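Wool, Laid Flat

Humaira Magsi folds her sweaters on the bed, never on her lap. She knits for Talpur, a small label out of Cullthorpe, and owns 33 of her own. In February she goes through every one of them.

Each starts face up with the sleeves pulled out straight. She runs a hand down to the cuff, picks off the lint and looks for thin spots at the elbow.

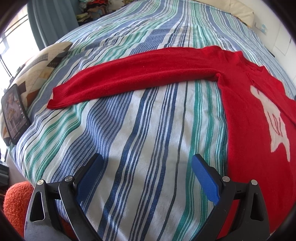 Sleeves first

"Fold the arms across the back before anything else," Magsi says. The bottom hem comes up last — one fold for a deep drawer, two for a shelf. She stacks them 3 high. Heavy wool goes at the bottom.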